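Ticket 204 - two-arm table, open day prep
Status: open
Opened by: me again, sorry

OK so the Vullenia visitors come through in June and I've been asked to have the tidy-up demo running by then. The plan is simple: the arms pick things up off the mat and put them on the pink tray, people clap, we move on to the next table. Except the right arm keeps stalling on the very first pick. It opens up nicely, heads for the cola bottle and then sits there until the software gives me error 13 (grasp target lost).

Tried so far:
- restarted the Nazari control software, twice
- homed both arms, green lights on both bases
- swapped the order so the left arm goes first with the carton. Same error, other side!

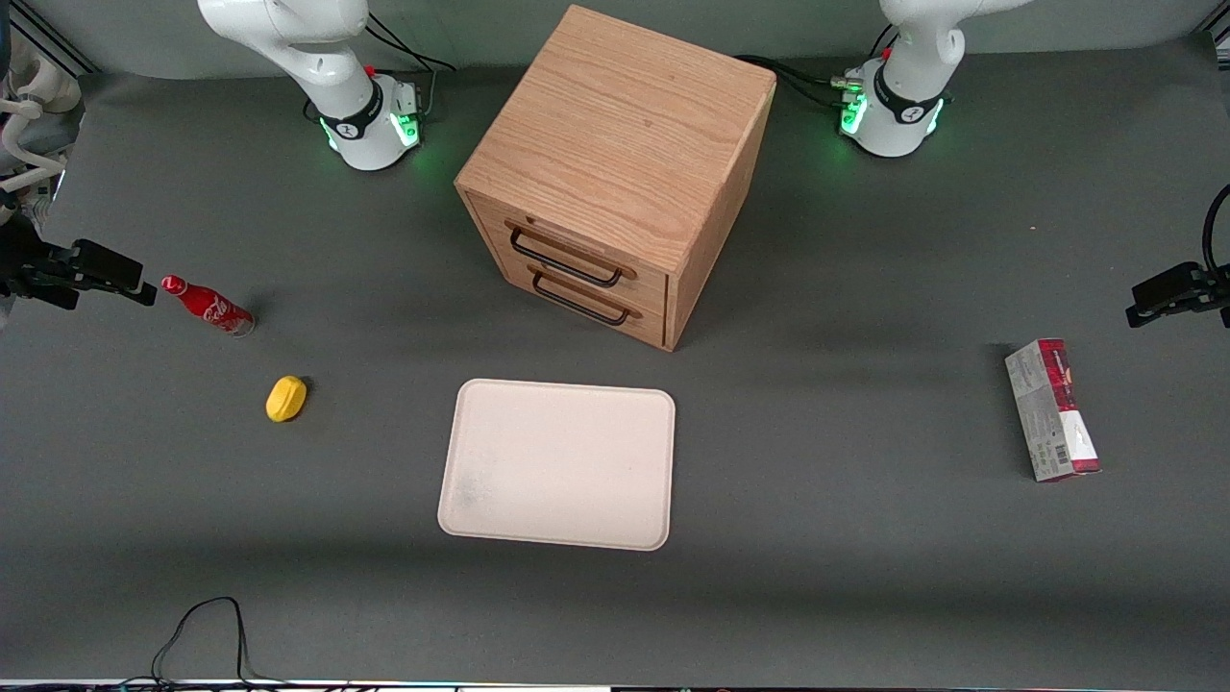
I did wonder if the cabinet was getting in the way, so I ran the whole routine with the reach limit pulled in. No change. Then I went back to the release notes for the Pirnska grasp package and found a setting I'd never touched, the one that decides how long the arm trusts the overhead view before it switches to the wrist view. Ours was set to 2 seconds. Way too short if you ask me, but I'm the demo person and I don't want to break anything the day folks at Fisar set up.

Update, 4:30 pm: I put the plaid carton out for a wrist view check, standing on end, and the picture itself looks fine to me - the box sits between the fingers and it's plenty sharp enough to find an edge. So I don't think it's the wrist camera.

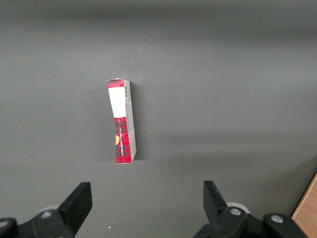 Fisar Robotics Lab - Visits and Demos Team

Raised the handover time and ran the routine again. The left arm got through its part, the right one threw 13 again on the bottle. I'm wondering if the shiny red is confusing it, or if it just hates things lying on their side. Ticket 209 sounds kind of similar (different table, same error) so I've linked the two.

Could somebody look at the log from this afternoon before I change any more settings? I'm at the bench until six, and I'll leave the objects where they are.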